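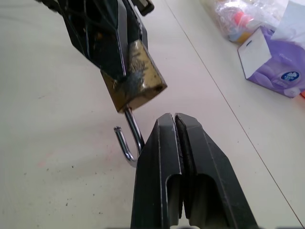 Re: [brareswood-sheds] Sticky padlocks again

Hello everyone, and thanks for all the kind replies to my last grumble!

> Mine's gone stiff over the winter and the shackle only springs up if I swear at it. Is it worth saving, or do I just buy another? It's an old brass one and filthy.

Please don't chuck it. An old brass lock with a grubby, tarnished body can have years left in it, and the dirt on the face does no harm at all (I rather like the colour they go). It's the keyhole and the shackle holes that want your attention. Open it up, turn it so the holes face down, and tap out the grit. Then a puff of dry graphite in each, and work the key back and forth a good many times. Go easy on oil, as it gathers dust and you'll be back where you started by July.

If the shackle is still nice and shiny, just wipe it with a dry rag. Try it shut in your hand a few times before you hang it back on the door!

I've a spare tube of graphite in shed 188, on the Lovness side, and anyone is welcome to borrow it. Whoever has 236, your hasp is loose too, so bring a screwdriver.

Cheers from 188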